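Notebook, bench 2, May

Grippers, round whatever this is. Kwok-wai says I should number the rounds. I have pointed out that numbering them would tell management how many there have been.

Where things stand: the Jorusex pads (ribbed, blue) arrived and are on. The old Fasgate flat pads are back in their bag, with a note from me in the bag that says DO NOT USE, which guarantees someone will use them by the end of the month. Same arms, same controller, same wrist camera as before. The only thing changed on purpose is the rubber. The things changed by accident are listed further down.

Plan was 200 picks, 100 per pad type, out of an open box of groceries and household bits. The flat pad half was done before lunch. The ribbed half got under way around the time everyone else was putting their coats on.

Flat pads, summary: fine on boxes, poor on bags. Anything with a loose film wrapper slides down the pad while the controller, which sees a steady motor current, reports a perfect grasp. I have a log full of perfect grasps on nothing. The slip flag Somkiat wrote catches some of this, but it has a 5-frame window, and by then the bag is back in the box and the arm is on its way to deliver air to the far side of the table. It delivers air very smoothly. The Drunine trajectory smoothing works, I will give it that.

Ribbed pads, first impressions: better on film, as expected. The ribs bunch the wrapper up and then there is something to hold. Worse on small hard cartons, which I did not expect. If the carton comes in at an angle it sits on two ribs instead of the whole pad and pivots. On the flat pads the same carton was the easy one. So we have swapped one problem for another and paid shipping on it.
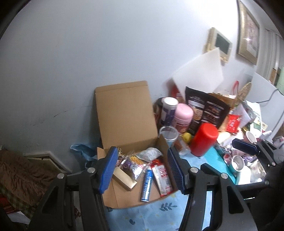 Approach angle matters more than the pad, I'm starting to think. We have been coming in steep with the jaws wide, because that is what the planner likes, and the planner has never had to look for its keys in a bag. The upright flap at the back of the box is in the collision model as a wall, so anything near it gets a cautious, lopsided approach, and the white crinkled packet at the back is the one that suffers. Meanwhile the small gold carton is lying at exactly the kind of tilt the ribs hate, and the blue and white tube near the middle is standing up where a wide jaw has to pass it to get to anything else. Tried a narrower pre-grasp opening for the tube: cleaner entry, fewer neighbors disturbed. Tried the same for bags and it went badly, as the jaw tips land on top of the bag and press it down into the box like someone packing a suitcase.

So, opening width needs to be per item class. Kwok-wai said this in March. I have written "agreed" next to his March entry, so that the record shows me as having been on his side all along.

Things changed by accident:
Room lights. Somebody turned the dimmer between the two halves and the wrist camera exposure drifted. Segmentation got worse on shiny wrappers, so the ribbed pads were working with poorer target points and still did better on film. I would like to call that a strong result. Somkiat calls it a confound.
Box position. Moved a little when I reloaded it. There is tape on the table now. Please do not peel the tape, it is structural to the science.
Jaw zero on the left arm. Found it off after the ribbed half was done. The new pads are thicker than the old ones and I re-zeroed the right arm and went for coffee. This is my fault and I am recording it here in the hope that honesty counts for something at the review.

The last item probably explains why the left arm was squeezing harder than the right. It may also explain the pivoting cartons, at least on that side. Will not know until the carton picks are repeated with both arms zeroed. Anyone reading the ribbed numbers before then should treat them as gossip.

Camera note. With the jaws closed on something bulky, the pads hide a good part of the object from the wrist camera, and the slip check goes half blind at the one moment it is needed. Blue pads at least make an easy mask. Sukprasert make the same pad in dark gray, and I had been leaning that way on looks alone. Dropped.

Finger force: left at the default. Tried 6 N for one soft bag and heard a noise from the bag that I did not like. Back to default.

To do:
Zero BOTH arms. Left AND right.
Lock the exposure and put a cover over the dimmer.
Shorten the slip window. Somkiat wants to see the false alarm rate first, reasonable.
Opening width per class, starting with bags and upright tubes.
Repeat the ribbed half from the tape marks, cartons first.
Ask Kwok-wai whether the flap can be modeled as something that bends.

Added later, about 6 pm: Kwok-wai says the flap can be modeled as something that bends, and that he wrote that down in March too. Checked. He did. Have written "agreed" next to it.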